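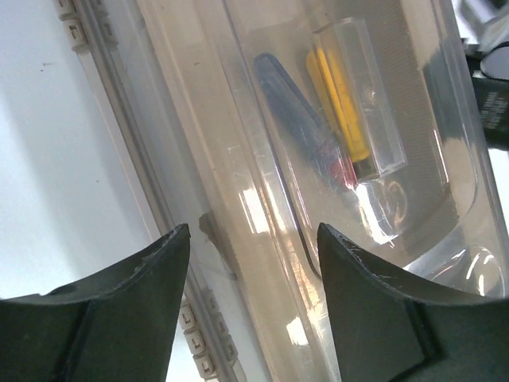
Grostach Two-Arm Bench Cell

Manufacturer: Nistberg
Product group: Bench cells, two-arm
Status: Available to order
Page revised 11 May 2025

Overview
Specifications
Options
Accessories and spares
Documents

Overview

The Grostach is a bench cell for handling work that needs one part held while another is moved. Two arms of the same type are mounted on a common beam at the front of a white rectangular work table. The back and both sides of the table are closed by walls. The operator works from the front.

The cell is sold for process development, handling trials and teaching of two-arm programs. Typical work includes opening and closing hinged containers, working latches, picking hand tools from an open surface and placing them in a tray or bin. It is not rated for continuous production and should not be quoted for that use. Customers who need a production cell should ask for the Bokelow line.

All structural parts of the frame are aluminum profile. Grooves in the profile are left open wherever possible so that fixtures, lamps and stops can be added without drilling. The table surface is plain. Locating holes are not supplied, and customers who want a fixed part position should order the fixture strip listed under Options.

Front beam and arm bases

The beam is the stiffest part of the cell and carries both arm bases on black mounting plates. A toothed rack runs along the lower edge of the beam, with a drive unit below each arm. The bases are positioned along the beam before a job and remain locked while a program is running. Coordinated travel of base and arm is not supported in the current controller release.

After any change in base position the table reference must be taught again. The routine asks for one arm at a time and then checks the two against each other. If the difference is more than 2 mm the controller will not enter two-arm mode. The usual cause is a loose mounting plate. Check the plate bolts before repeating the routine.

The arms share most of the table. Reach is greatest near the middle and falls off toward the rear corners, where only the nearer arm should be planned for. Objects placed directly against a side wall can usually be reached but cannot always be gripped, as the wrist needs clearance above and behind the fingers. The planning file in the document set shows the usable area for each pair of base positions.
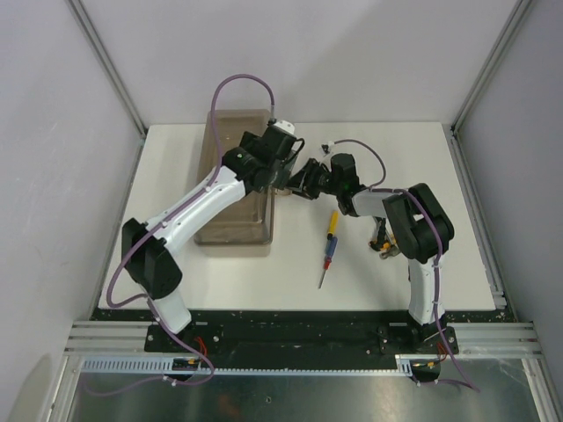 Planning a two-arm move starts with deciding which arm holds. The holding arm is given a fixed pose and a force limit. The moving arm is then programmed around it. The controller checks arm against arm, arm against table and arm against wall. It does not check either arm against loose objects on the table unless these have been entered as blocks. Tall bins and open lids should always be entered.

Where the grippers have to work close together, approach speed is reduced automatically inside the shared zone. The size of the zone can be changed by the integrator but not by the operator. Reducing it to save cycle time is not recommended for work with flexible or thin-walled plastic parts, which move when touched and may end up in the path of the second arm.

Grippers

Both arms are fitted with the same two-finger gripper. The fingers are black, angular and ridged on the gripping faces. They are suited to handles, rims, tabs and small latches. They are not suited to flat sheet, to oily parts or to objects that must not be marked. Smooth-faced fingers are available as an option and are changed from the outside of the gripper with the key supplied.

Grip force is set in software as a percentage of maximum. For hollow plastic parts start at 20 percent and increase only if the part slips. Container lids should be lifted at the rim. Pressing on the center of a lid while the latch is engaged loads the hinge and gives false force readings at the wrist.

Finger wear shows first at the tips and along the outer edges, where the surface becomes scuffed. Scuffing alone does not affect grip. Replace the fingers as a pair when the ridges are no longer distinct or when a tip is chipped on its inner face. Re-teach the tool point after replacement.

Wrist cameras

The wrist cameras look along the fingers toward the part. The finger tips remain in view, which allows the position of an edge or latch to be judged relative to the grip. Cameras are calibrated at the factory against the supplied fingers. Other fingers require a new calibration with the target plate.

Clear and tinted plastics are difficult for any camera at this distance. Glare from overhead light appears as bright patches that move with the wrist, and contents seen through a wall are displaced and softened. For tasks on such parts we advise the following:

Use diffuse light from above and behind the operator.
Teach on rims, latches and hinge parts. Avoid large clear faces.
Take a second view from a different wrist angle before closing the fingers.
Do not use color of the contents as a trigger when the container is tinted.

A fixed camera above or beside the table gives the overall view and is ordered separately. The bracket fits any open profile groove. Images from the fixed camera and the wrist cameras are stored with the same time base as the joint data.

Example task: hinged toolbox

The document set includes a worked program for a plastic toolbox with a hinged lid and a front latch. The box is placed on the left half of the table with its long side running front to back and its latch toward the right arm. The right arm works the latch. The left arm handles the lid and stays above the box until the right arm has cleared. Hand tools to be packed are laid on the open table to the right of the box.
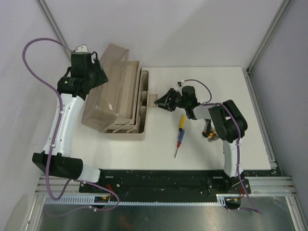

Teach the latch with the lid both open and closed. On many boxes of this type the lower body shifts slightly when the lid is moved, and a latch position taught in one state is not valid in the other. Two strips of non-slip mat under the box are normally enough. If the shift remains, enter the box as a held part and let the controller search for the latch along one axis only.

Screwdrivers are gripped at the handle, across the widest section. Where two tools lie end to end, pick the one nearer the box first. Tools lying under the elbow of the right arm in its rest pose should be moved by hand before the program is started, or the rest pose should be changed. The pick order is stored in a plain table and can be edited without opening the program.

Line routing

One purple line runs from each wrist back along the arm to the front of the cell. It is held to the links by white clips and left free at the wrist and the elbow, where the arm needs slack. Do not add clips at these points. Before running a new program, move each arm through its full path at low speed and watch the loop above the wrist. It must not touch the back wall or pass between the fingers of the other arm.

Specifications

Arms: two, same type, mounted at front
Data rate, joint position and force: 200 Hz
Largest part weight, both arms together: 9 kg
Arm match after referencing: within 2 mm
Table: white, rectangular, without locating holes
Frame: aluminum profile, open groove
Walls: back, left and right
Gripper: two-finger, ridged faces
Supply: single phase, lead included
Use: indoor, dry, dust-free

The stated part weight applies at the middle of the table with both grippers closed on rigid handles. Reduce it for any other position.

Options

Smooth fingers, pair
Fixture strip for table, with stops
Fixed camera with groove bracket
Foot switch
Front guard, required where local rules call for a closed cell
Najafi logging package, per controller

The Najafi package records all cameras and both arms to one file per run and adds a viewer for stepping through it. It requires the current controller release. Recordings made with earlier releases open in the viewer but without force data.

Accessories and spares

Ridged fingers, pair
Line clips, white, bag
Target plate for camera calibration
Non-slip mat, roll
Mounting plate bolts, set
Gripper key

Documents

Installation manual
Planning file with usable areas
Toolbox program and pick table
Declaration and test record, supplied with each cell

Ordering

State the supply voltage, the finger type and whether the front guard is needed. Cells are shipped assembled on a pallet and must be lifted by the frame only, never by the beam or the arms. Orders for the front guard placed after delivery require a visit by Nistberg service. The next planned controller release is in November and will be supplied to all registered cells.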